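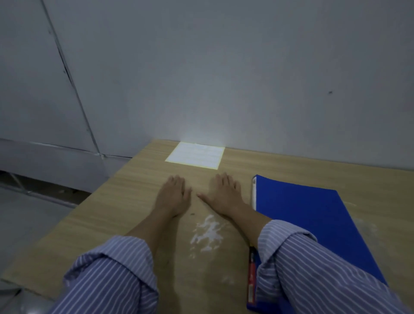
Okeke for iPhone and Android: a receipt tracker I've stuck with

I do freelance bookkeeping cleanup for small shops, and my own receipts have always been a disgrace. Shoebox, glove compartment, the pocket of a winter coat I only found in August. So when the new version of Okeke came out I figured I'd give it a real try, and I've been using it every working day for 9 weeks.

The basic idea is simple. You snap the receipt, the app reads the store, the date and the total, and it drops the whole thing into a category you picked earlier. On a clean printed receipt it gets everything right, and fast too (I barely have time to put the phone down). Faded gas station paper is another story. It read a fill-up from the Salach station as a restaurant meal, and then it did it again the next time I stopped there! You can fix the category with a tap, and after I corrected the second one it finally remembered.

What I love is the split feature. I buy printer ink and cat litter in the same trip all the time, and in my old app, Mamance, I had to enter the receipt twice and do the math myself. Okeke lets you press on a line, mark it personal, and the business total updates on the spot. I can't tell you how happy this made me. Sales tax gets divided too, which Mamance never did for me.

Reports are good but plain. You pick a month or a quarter and you get a PDF with the receipt pictures tucked in behind the totals, or a spreadsheet file if your tax person prefers that (mine does, and she was pleased with the column headings, high praise from her). I'd like to be able to change the order of the categories. Right now they're alphabetical and that's that, so Advertising sits on top even though I spend next to nothing on it.

Now the gripes. Sync between my phone and tablet is slow, and a couple of times I opened the tablet after dinner and the morning's receipts still weren't there. They showed up later, nothing got lost, but it made me nervous. There's also no mileage log. If you drive a lot you'll need something else next to it. I use Flulen for that and the two don't talk to each other, so it's a bit of copying at the end of the month. And the reminder pops up at 2 in the afternoon unless you go digging through the settings, three menus down, under Account of all places. Why not under Reminders?

The free plan gives you 12 receipts a month, fine if you only have a little side job, but I burned through that before the first week was out. I went for the paid plan, and yes, I grumbled, and then I found enough missed office supply receipts to feel better about it. You can cancel from inside the app, I checked before I signed up.

Battery use is nothing to worry about, and it works without a signal, so you can scan in a basement parking garage and let it upload when you're back on the street. The text is a little small on my older phone.

If you're coming from Mamance, the import takes your categories but not your old receipt pictures, so save those somewhere first. I'm keeping Okeke through tax season and I'll update this when they fix the sync.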